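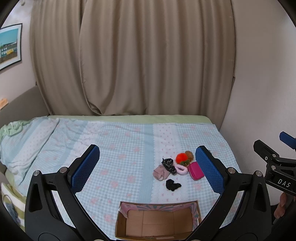 About Jidemeo

Jidemeo is a small language school. We teach Indonesian and English to adults, in person and online. Most of our students have jobs and families, so most of our classes are in the evening.

How we started

Wahyudi Sinaga began giving Indonesian lessons to coworkers at Utex, where he worked in the shipping office. The first class was five people and a whiteboard in the break room. When people from outside the company started asking to join, he rented a room above a print shop and gave up the office job the following May.

Nabila Lau joined as our first English teacher. She had taught beginners for years and did not like the textbooks we were using, so she wrote her own worksheets. We still use them, with many corrections. She now plans all of our courses and trains new teachers.

The name Jidemeo doesn't mean anything in either language. Wahyudi wanted a word that students from anywhere could say on the first day.

How we teach

Classes are small. Students talk from the first lesson, mostly about ordinary things: the bus, the rent, what they ate, what their sister said on the phone. Grammar comes in when a student needs it to finish a sentence. There is homework, and it takes under an hour a week. We do not give grades. At the end of each level the teacher sits down with every student for a short talk in the new language and suggests what to take next.

Each level comes with a printed reader called Mangundap, written by our teachers. It follows one family through a year of moving, looking for work and arguing over the phone bill. The complete reader has 113 short chapters. Recordings are free to students and can be played on any phone. 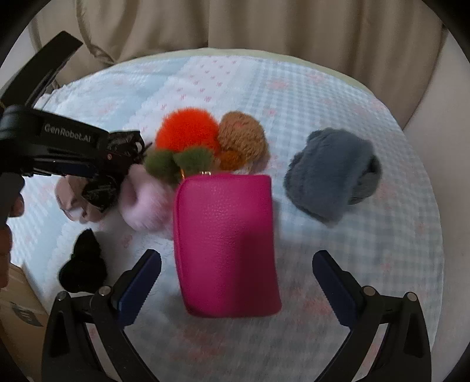

Do I need to take a test before I sign up?

There is no written test. A teacher will call you for a short conversation and place you in a level. If the level feels wrong after the first two classes, you can move to another one at no cost.

Who studies with us

Over 622 people have finished at least one level. Some are learning the language of a husband or wife. Others are getting ready to move, or grew up hearing Indonesian at home and never learned to read it. We also teach staff groups at Jirnness, at their own offices.

Visit a class

You are welcome to sit in on a beginner class before you pay for anything. Visitors come on Thursday evenings. Write to the office first so the teacher can save you a chair and print an extra worksheet.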